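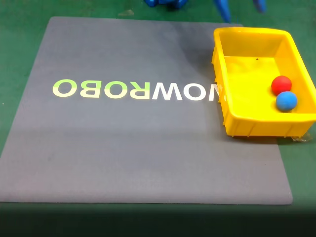 4 min read

Have you ever tried to pick up a ball with your eyes closed and only two fingers? I did it in my kitchen last Thursday, before I went to meet some robots, and the ball rolled under the fridge. So I was feeling pretty humble when I got to the open day at Raltach, a workshop where people teach robot arms to pick things up and put them somewhere else.

That sounds like a small job, doesn't it? Wait until you hear how much goes into it!

My guide was Larysa Savchuk, an engineer with a very loud laugh. She took me straight to a gray mat on a green floor, with a yellow tray at one side and two foam balls in the tray, one red and one blue. The robot was blue too (a really bright blue) and it had a gripper, the part that works like a hand. A gripper like that doesn't have a palm or a thumb. It just has two fingers that open and close, and that's it.

"Tell me how you'd pick up the red ball," Larysa said.

"I'd pick it up," I said.

She laughed so hard that people turned to look. Then she made me say it again, slowly, as a list a robot could follow. I got this far:

Find the ball.
Move your hand over it.
Open your fingers.
Go down.
Close your fingers.
Go up.

Not bad, but she had questions about every single line. Find it how? How far down? How hard do you squeeze?

How does a robot find a ball?

Many robots use a camera. A camera picture is made of tiny squares of color called pixels, and the robot's computer looks through them for clues. A big patch of red that's round at the edges might be a ball. A red ball and a blue ball in a yellow tray are nice and easy to tell apart, and that makes them good for practice. A white ball on a white plate would be much harder!

Things that touch are tricky as well. When two balls sit right up against each other, there isn't a gap between them, so where do the fingers go? If one finger comes down in the wrong place, it might bump the blue ball when you wanted the red one. Larysa says people solve this without noticing. We nudge one thing out of the way or we come in from the side. A robot has to be taught those tricks.

And now for the letters. Did you spot them on the mat? Read from left to right, they go O, B, O, R, W, O, N, and each one is flipped over, as if you were looking in a mirror. Hold a mirror up to them and you get NOWROBO. You and I can work that out with a bit of head scratching. A computer that has only ever learned regular letters could get in a real muddle, because a flipped R isn't the shape it knows.

How hard should it squeeze?

Foam is squishy, so a robot can squeeze it a little too much and the ball won't mind. An egg would mind a lot. Some grippers have sensors in the fingers that feel how hard they're pushing, and the computer can say "stop" at the right moment. Larysa let me press on a sensor with my own finger while a number went up and down on her screen. I pressed as hard as I could and got 70. Arlo Whitfield, who is nine and was visiting with his class, got more than me. I'm not going to tell you how much more.

Practice, practice, practice

Robots learn by doing things again and again. Raltach keeps a chart on the wall with the number of practice picks so far, and when I visited it said 3,301. I asked if that was a lot. Larysa said it was a good start – she'd like a lot more before the summer.

Every try gets saved, even the ones that go wrong. A dropped ball is useful, because the computer can compare it with a good pick and look for the difference.

Try it at home

You'll need a friend, a bowl, 2 soft balls (rolled-up socks work fine) and a scarf.

Put the balls in the bowl. One of you is the robot and wears the scarf as a blindfold. The robot can only use one finger and a thumb. The other person is the programmer and gives instructions, such as "left a bit" or "down" or "close." The robot must do exactly what it's told and nothing else! See if you can get one ball out of the bowl and onto the table. Then swap.

My best tip is to agree on how big "a bit" is before you start. We didn't, and I ended up with my hand in the butter.

Shared 500 times | 2 comments

Contact us | © Raltach Young Visitors' Pages | Back to top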